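Can a Machine Do My Chores Yet?
Final report, Intro to Automation
Thursday, February 11, 2021

I started this project in October because I hate tidying, and I wanted to know how long I'd have to keep doing it myself. My group picked one chore, sorting small stuff into a box, and looked at how a two-finger gripper copes with it. We called our setup Bruvis (it was going to be Ritchie, but we lost the vote).

We logged 990 tries over 6 weeks. Hard, chunky things went fine pretty early on! Soft or flat things were a pain — a scrunchie squashes when you pinch it, and a snap clip lying flat gives the fingers almost nothing to grab. Elastic hair ties like to snag on whatever is next to them, and then you've got two things in the air instead of one.

So my answer is "sort of." If you have 200 identical parts on a shop floor, I'd hand the job over tomorrow. A drawer of mixed hair stuff at home is way harder, and I didn't expect that going in.

If I did it again I'd try softer finger pads first, and I'd spend less time arguing about the name — we lost a whole afternoon to it.

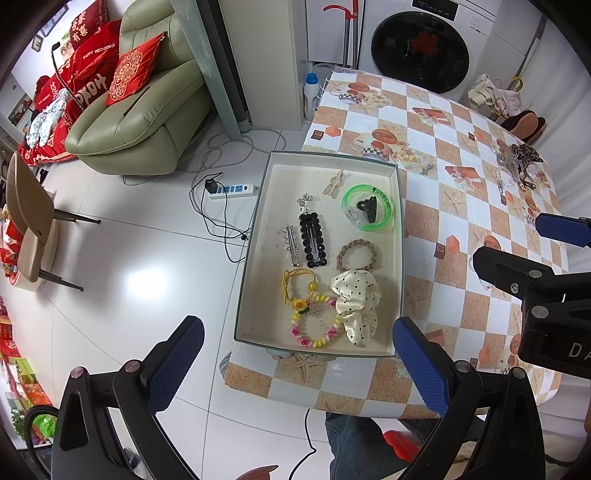
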